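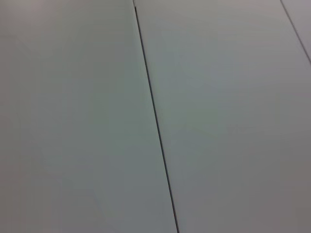
Dradside Modular Work Table, pale gray: review after seven months

I bought the Dradside in December to replace a one-piece desk that was too wide to get around the turn in our stairs. It comes as separate top panels that sit side by side on a steel underframe, and you can order as many as your room allows. Mine is used for sewing in the mornings and for paperwork the rest of the day. I paid $328 with delivery, from Menon, and nobody gave me a discount for writing this.

Assembly

The panels arrived flat with cardboard between them. The frame goes together with one hex key, included. You level the frame first, then lay the panels on and tighten the clamps from underneath. The instructions put those steps in the wrong order. If you clamp before leveling you will have to undo all of it, which I did. Kwok-wai Ho helped me lift the panels and held them while I lay on the floor with the key. One person could do it, but the panels are awkward to line up alone.

It took us 2 hours, including the part we did twice.

The surface

The finish is matte and smooth, with no grain or pattern. It is sold as gray, but the color moves around a good deal with the light. Near a window it can look slightly green or blue, and under a warm bulb it goes toward pink or a brownish gray. If you are matching it to other gray furniture, ask for the sample chip first. My shelves are a Drirnell gray and the two do not match in the evening.

Glare is low. I have a lamp directly over my sewing machine and it doesn't bounce back at me, which the old glossy desk did all day. Pencil comes off with a damp cloth. Tailor's chalk needs a second wipe. Ballpoint took dish soap and some rubbing but did come off. I have not tried permanent marker and don't plan to.

The seams

Most of the questions I saw before buying were about the joints between panels, so I'll spend some time on them.

The joints are narrow and they run straight. They show up as thin dark lines against the pale top, and anyone who wants the look of a single slab will not like them. I stopped noticing after a week or so. A sheet of paper lying over a joint is fine for reading, but if you write across it with a ballpoint the pen will find the groove. I keep a cutting mat there.

Fabric slides over without catching, including lining fabric, which I expected to be trouble. Pins and needles are another matter. A fine pin lying the right way will drop into the joint, and I get them out with a magnet. Crumbs go in too. A stiff brush along the line clears most of it, and a strip of folded card gets the rest.

The panels can shift a little if the clamps work loose. I tighten mine every couple of months. Indira Naidu has the same table in her classroom, where it gets leaned on and dragged around, and she does hers more often than that.

Strength

The listing gives a limit of 200 pounds spread over the whole top. I have a sewing machine, a serger, and a stack of pattern books on mine and see no sag. There is a slight wobble at high machine speed — less since I put felt pads under the feet on our uneven floor.

What I would change

The clamp screws should be longer. The hex key is soft and mine had rounded off by the end, so use your own if you have one. Spare panels are sold only in pairs, and replacing one damaged panel means paying for another you don't need. I wrote to Dradside about that and got a polite reply from Leonie Diekmann in customer service, who said singles were being considered.

Compared with the Dudside table

I looked at the Dudside before buying. It has a one-piece top, so no joints, and it costs less. It also would not have gone up the stairs. If you have a ground-floor room and a wide door, I would get that one.

For a small upstairs room the Dradside is the better fit, and I would buy it again at the same price. Four stars out of five, the missing one being for the clamps and the spare panel policy.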